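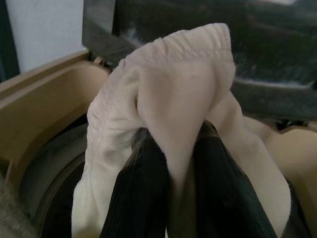

October 8, 2018

Hekito want 2,311 pounds for their laundry arm, plus 29 a month for something called Care. I had it on trial for 10 days and I'm still not sure what I'd be paying for.

The ribbed fingers are the good bit, I'll give them that. They hold cotton firmly and I found no snags. But the brochure says "hands-free washday", and I still had to sort, load, pour, press start and fold. Lifting clothes out of a top loader was never the part I moaned about.

Noreen Malik at the Stoverdale showroom told me folding is coming in January. She couldn't say whether it's included in Care. My sister Fouzia reckons she'd have one at 900. I wouldn't, not until it can pair socks.

It goes back tomorrow. I've kept the box.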